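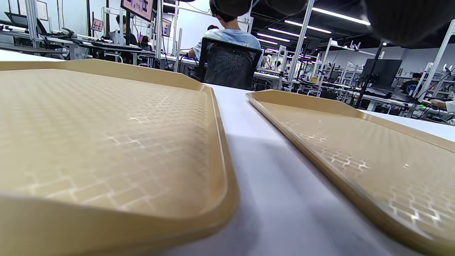
Two tan trays on a white table in the workshop, with workstations behind them.

How a Robot Learns to Tidy Up
An explainer for readers aged 8 to 11

The Skolex Robot Club is a group for school pupils who would like to find out how robots work. Members meet after lessons and spend each school year on one shared project. The present project is called Addo. Its aim is to teach a robot to lift a tray, carry it a short way and put it down again.

Why start with a tray?

Picking up a tray may seem easy to you. You have had many years of practice. Your eyes find the edge, your fingers slide under the rim, and your arms keep the tray level so that nothing rolls off. You do all of this without thinking about it.

A robot must be taught each part. It needs to know where the tray begins and where the table ends. It needs to know how tightly to hold on. If it holds too lightly, the tray will slip. If it pushes down too hard on one side, the tray will tip.

The trays used by the club have a raised rim and a flat middle with a pattern of small rectangles, rather like a brick wall. When light falls on the pattern it makes pale streaks. A person knows at once that a streak is only light. A computer looking through a camera may take it for an edge, and pupils must help it to learn the difference.

What is a gripper?

A gripper is the part of a robot that does the work of a hand. Many grippers have two fingers that open and close. Some can be fixed to a robot arm. Others are made for a person to hold, with a camera attached, so that the person can show the robot what to do. The camera records what the gripper "sees" while the job is being done.

Each recording of a job, from beginning to end, is called a demonstration. One is not enough. Pupils working on Addo have made 251 demonstrations so far, and the club hopes to reach 800 by August. The tray is moved to a new place each time. A robot that has only ever seen a tray in one spot may be lost when it finds it somewhere else.

What do the pupils do?

Pupils work in pairs. One holds the gripper and the other keeps the record sheet, and they change places halfway through the session. The record sheet shows where the tray was placed, whether it was lifted cleanly and whether anything went wrong. Mistakes are written down as carefully as successes.

Kobina Opoku, aged ten, joined the project last year. "At first I moved much too fast," he said. "The recording was all blurry. Now I count slowly in my head."

His partner, Zuweira Boateng, prefers the record sheet. She has drawn a map of the table divided into squares, and the whole club now uses it.

Try it at home

You will need a tray, a plastic cup and a friend. Please ask an adult before you begin.

1. Put the empty cup in the middle of the tray.
2. Close your eyes.
3. Ask your friend to tell you, using words only, how to pick up the tray and move it to the other end of the table.
4. Change places and try again.

Talk about which words were useful. "Left a bit" can mean many things. "Move your left hand as far as the width of one finger" is much clearer. Robots also need clear instructions.

Words to know

Demonstration: a recording that shows a robot how a job is done.
Gripper: the part of a robot that takes hold of things.
Rim: the raised edge of a tray, plate or cup.
Workstation: a desk or bench set up for one kind of work.

Joining the club

The club is open to pupils in Years 4 to 6. No experience is needed. A parent or guardian must sign the form, which may be collected from the school office and returned to Adom Alhassan, Club Leader.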